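Coetzee Board Oil: revised formula and curing guidance released

Narkcombe, Sep 9, 2019

Coetzee, the Narkcombe maker of finishes for kitchen woodwork, has released a revised version of its Board Oil for chopping boards, worktops and wooden utensils. The new formula replaces the earlier one in all tin sizes. Stock began leaving the Telbridge warehouse in August and the older tins will be sold through until they run out.

The revised oil is a blend of refined linseed oil and beeswax. The previous version also contained a citrus solvent, which thinned the oil and helped it to soak in but left a smell that some customers found slow to clear. The solvent has been removed. The new oil is slightly thicker at room temperature and should be warmed by standing the closed tin in a bowl of hot tap water for 11 minutes before use. It should not be heated on a hob or in a microwave oven.

Application

The surface must be clean, dry and free of old varnish. Boards that have been washed should be left on edge overnight before oiling. Coetzee recommends a final sanding with 180 grit paper along the grain, followed by wiping with a barely damp cloth. Finer paper closes the surface of dense woods such as maple and beech and reduces the amount of oil they take up. Open-grained woods such as oak will take more oil and may show dry patches after the first coat.

Apply with a lint-free cloth, working with the grain. Leave for 22 minutes, then wipe off everything that remains on the surface. Oil left standing will turn sticky and will not cure evenly. Apply a second coat the next day. End grain may need a third.

Both faces and all edges should be given the same number of coats. A board that is oiled on one face only takes up moisture unevenly and is likely to cup. This applies in particular to boards glued up from strips, where movement across the width puts strain on the joints.

Curing

Linseed oil hardens by reacting with air and does not dry by evaporation. The revised oil is touch dry in 2 days at normal room temperature. Full cure takes longer and depends on the wood, the thickness of the coats and the air flow. Boards should be stood on edge or on a rack during this period, away from radiators and direct sun. Stacked boards will cure slowly and may stick to each other.

The board should be kept away from food until the oil has fully cured. The surface is ready when it no longer smells of oil and a white cloth rubbed firmly over it comes away clean. In cool or damp rooms this can take several weeks.

Compatibility

The revised oil may be used over boards treated with the earlier formula without stripping. It may also be used over cured plain linseed or tung oil. It is not suitable over mineral oil, which does not harden and will stop the new coat from bonding. Boards with a mineral oil finish should be scrubbed with washing-up liquid, dried and sanded back before treatment. A trial patch on the underside is advised.

Pale woods will warm in colour. Lighter and darker strips in the same board will generally keep their difference after oiling, and the darker strips may stand out more. Customers matching a new board to an older one should allow for further yellowing over time.

Safety

Cloths soaked in linseed oil can heat up and catch fire if left crumpled. After use they should be laid flat outdoors to dry, away from anything that burns, or soaked in water and sealed in a metal container. The warning on the lid has been moved to the front of the tin and printed in larger type. Keep the product away from children.

Supply

Board Oil is sold through hardware shops, kitchen shops and the Coetzee trade counter in Narkcombe. Trade customers in the Womondale area will be supplied from Telbridge as before. Product codes have changed and standing orders will be moved to the new codes without any action by the customer. Unopened tins of the earlier formula remain fit for use and will not be recalled.

A printed data sheet is packed with each trade carton. Shops needing further copies should ask for them with their next order. Samples for testing on particular woods are available from the trade counter, one per account. 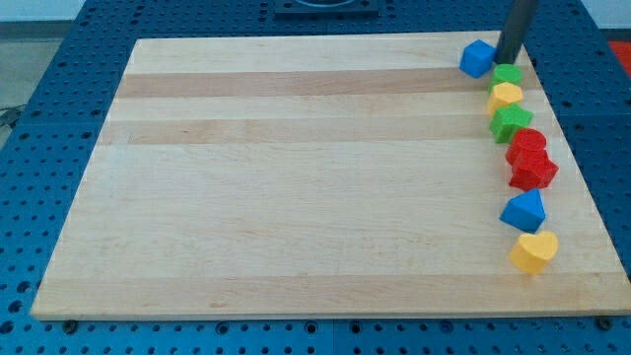 Trade orders under the new codes are accepted from the date of this release. Orders already placed under the old codes will be filled with whichever formula is in stock, unless the customer asks otherwise in writing.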